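Open day at Garlow – speaker notes
November | By A. Tesfamariam
17 comments | 724 shares

1. Opening
Thank Prenel for the invitation. Say that we went to Garlow in November for the open day and saw one demonstration properly, the cloth handling. Two arms, one table, one grey cloth. Mention that a cloth changes shape every time you touch it – pause there.
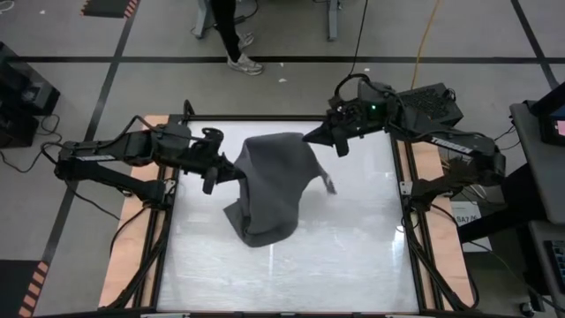

2. What we asked
How long is a session? They log 2080 attempts before changing the cloth. Don't read out the whole table, it's in the handout. Tevum asked about cost and got no figure.

Next, the folds. With both grippers down on the cloth it lies low and bunched, and the edges are hard to tell apart. 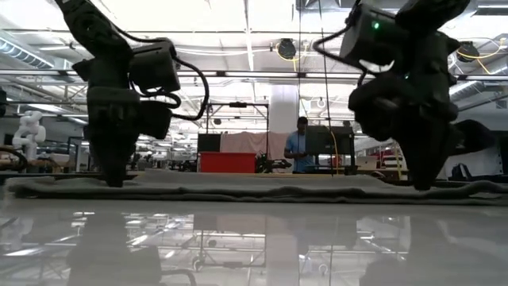

Our own trial stopped at 700 attempts, all on flat towels – say so before someone asks. Then on to the budget slide.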